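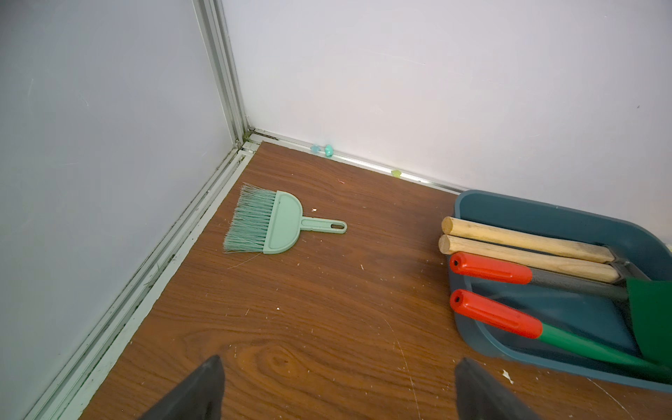 Wrist view, sweeping task: hand brush and blue-grey tray in the corner.

Teaching by Hand and by Remote: Frequently Asked Questions

These questions come from people who start to record tasks with us at Hutley. If your question is missing, please write to Saqib Cheema and he will add it to the page.

Do I need to know programming?

No. You move the arm through the task and the software saves the movement together with the wrist video. You need to know how to start a recording, how to stop it and how to mark it as good or bad. Most new people learn this in one morning.

What is the difference between hand guiding and remote control?

In hand guiding you hold the arm itself and lead it. In remote control you sit at the desk and move the small leader arm, which we call Su, and the big arm copies you. Hand guiding feels more natural in the first hour. Remote control is slower to learn, but your own hands stay out of the video, and for cleaning tasks we accept only remote recordings.

May I look at the robot directly during remote control?

Please look at the wrist video on the screen. The robot will have only this view later, so if you use information from somewhere else, it can not learn why you moved. Turn your chair away from the work area if you feel tempted.

How long is one recording?

For sweeping, the limit is 115 seconds. If you reach the limit, the recording stops by itself and is saved as unfinished. You can delete it or keep it with a note.

How many recordings do you need for one task?

We ask for 235 good ones before the first training. The sweeping set has 1,991 at the moment, from several rooms and with different brushes. More is welcome, but only if the starting positions are different.

Should I clean the floor before I begin?

No, leave the crumbs and the small pieces by the wall as they are. Dirt in the metal trim can also stay. Remove only glass, coins, screws and anything wet.

Where should the brush lie at the start?

Anywhere the arm can reach. Change the angle of the handle between recordings. A handle which points to the right is easy for most people, so please do not choose it every time. The bristles may point to the wall.

There are other tools in the tray. Must I take them out?

They can stay. Long handles lying across the tray are a normal situation in a real room, and the robot must learn to pick the correct tool near them. If the gripper touches a handle by mistake, go back slowly and continue. If a tool falls out of the tray, stop and mark the recording as bad.

Can I grasp the brush by the hole in the handle?

Better not. Close the fingers on the flat part of the handle, between the hole and the head. With a grasp at the very end, the brush turns when the bristles press on the floor.

I made a mistake in the middle. Do I start again?

Small mistakes are useful - a missed grasp and a second try can stay. Start again if you hit the wall, if the arm goes into protective stop, or if you forgot what you wanted to do.

The picture and the arm are not in time. What can I do?

Close the Grarkholm viewer on other computers in the same network. If the delay is still there, restart the viewer first and the arm second. Do not record with a delay, even a small one.

Where do my recordings go?

They are copied every evening to the Fokano server. You can see your own list there from the next morning. Recordings marked as bad are kept for 34 days and then removed.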